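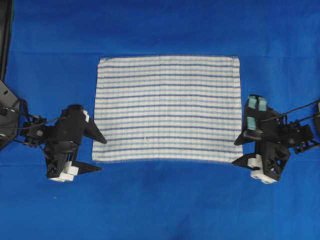
4 min read · 9 replies

Two-arm towel cell: re-zeroing the grippers, and is the Fendgate pad swap worth it?

kettlebrook
Posted Aug 7, 2024

We run a two-arm folding cell, Kusteck arms left and right, printed jaws, blue cloth over the table. The striped towel is our reference piece, same one every time, laid flat between the grippers before we start a run.

Since July the right side has been missing the edge pick. It comes in, closes, and comes away with nothing, or it gets one layer of the cloth underneath along with the towel. Left side is fine. Our integrator says the pads are glazed and wants to sell us a full set of Fendgate pads for both grippers. I have my doubts. Pads don't glaze on one side only when both arms do the same number of picks.

What I have done so far: wiped the jaws, re-run the wrist zero, checked the plate screws. Has anyone had pads turn out to be the answer?

mossgrade
Pads are the answer when the person telling you sells pads.

Look at how your lower jaws sit. They're flat blades lying along the cloth, so height is everything. If the right one rides even a little high at the tip it will push the hem instead of going under it. Put a sheet of paper under each tip and see if it drags the same on both sides.

tallow_dan
I'll disagree with mossgrade. We changed pads on one gripper out of two and the bad side came right the same afternoon. Wear is not even. Whichever arm leads does more scrubbing.

kettlebrook
Neither arm leads here, they close together. And did you re-zero when you changed the pads?

tallow_dan
Well, yes. You have to, the thickness changes.

mossgrade
So you changed two things and credited the one you paid for.

Onine_user_6
Can we talk about the cloth? There are creases in it and softer wrinkles down toward the near side. I don't trust any height calibration done on a loose cloth. We fought this for 17 shifts before somebody pulled ours tight and clamped it. All of the "drift" was fabric.

Also the two grippers aren't level with each other in your picture, the left sits a bit lower. Might be the angle, might be where you parked them. I'd want to know before I bought anything.

kettlebrook
That's the parked pose, typed in by hand, so I never worried about it. But fair, I should check it against the taught pose. The cloth is held at the back only.

Sibusiso Masilela
I look after a similar pair and would go in this order.

Power down the arms and move each wrist by hand. You are feeling for play in the last joint. On ours it was a bracket screw that had backed out under the cable, where you can't see it without unclipping the cable first.

Then the cables. Yours loop on the left and run up at a diagonal on the right. A run that goes taut at full reach will pull the wrist over a touch, and it will only do that at the far end of travel, so your zero check at home position passes every time. Jog it to the pick point and check zero there.

Then pull the cloth tight on all sides and do mossgrade's paper check. Pads last. If you do change them, change only the bad side and keep the old ones in a bag so you can put them back and see if the fault returns.

tallow_dan
The cable thing I'll give you. Still think worn pads are a real failure and people here dismiss it because the pads are overpriced.

Cele_bench
Worn pads are real. "Glazed after a few weeks on cotton" is a sales pitch. Ask your integrator for the grip test numbers before and after. I've asked twice on different jobs and got a brochure.

One more: lint. There's a white speck on your towel below the middle. Probably nothing, but if the towel is shedding, then some of that ends up in the jaw pivots. Blow them out.

kettlebrook
Did the checks this morning. No play in either wrist. Paper drags on the left and slides free on the right, so the right tip is high. At home position zero reads good on both. At the pick point the right is off by 2 mm.

I've unclipped the right cable and given it more slack. Ran 6 picks after that, got all 6. That's too few to call it fixed and I haven't touched the cloth yet, so please don't anyone declare victory.

mossgrade
Run it a full day with the cloth the way it is, then tighten the cloth. One change at a time or you'll be back here arguing with Dan.

tallow_dan
He'll be back here for pads.

kettlebrook
Told the integrator to hold the quote. He says the offer ends this month. They all do. I'll post the pick log when I have a full day of it.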